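Keltness council tightens rules on short-stay letting

Owners of short-stay rentals in Keltness will have to register each property with the council from September under a local law passed at last night's meeting. The vote was 5 to 3.

The law applies to any dwelling, or part of a dwelling, let for fewer than 28 nights at a time. Council records list 2,039 rateable dwellings in the town, of which 46 are currently declared as short-stay. Officers told the meeting the true number was higher, but gave no estimate.

Registration will cost $310 a year for a whole house or unit and $120 for a room in an owner-occupied home. Operating without registration will carry a fine of $2,000 for a first offence. Properties already declared to the council will be moved to the new register without a fresh application, but owners must pay the fee and lodge a floor plan showing exits and smoke alarm locations.

Each registered property must have a contact person who can attend within an hour of a complaint. The contact's phone number is to be shown at the front entrance in characters at least 30 millimetres high. Three upheld complaints in 12 months will trigger a review, after which registration may be suspended for up to six months.

Occupancy is capped at two adults per bedroom. Sofa beds and fold-out beds in living areas will no longer be counted as sleeping places. An earlier draft had allowed one sofa bed per dwelling, and the change drew most of the objections received during the comment period.

Joana Baptista, who lets two units on Frade Street, told the meeting that the rule would cut her summer bookings by a third.

"Both units were approved for four people when I bought them," she said. "The living rooms have not got any smaller."

Councillor Vasco Figueiredo, who moved the motion, said the cap was based on advice about exits and sewer loads. He said parts of the Prullano Road main were already at capacity in January.

An amendment from Councillor Graça Abreu to exempt owners who let for fewer than 30 nights a year was lost on the same numbers.

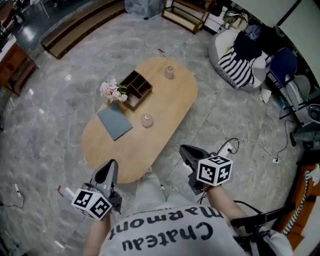 Photo: Deolinda Arruda

The council will not require changes to furniture or fittings in living areas, apart from keeping a clear path at least one metre wide to each exit. Coffee tables, shelving and similar items may stay where they are if that width is met. Inspections will be done at registration and every second year after that, with 48 hours' notice to the owner.

Compliance officer Sohail Orakzai said forms would be available at the service centre and on the council website. Paper forms will be accepted for the first year only.

Properties in the Nundent holiday park are not covered, as they are licensed separately. A report on complaint numbers and fee income is to come back to council after the first 12 months of operation.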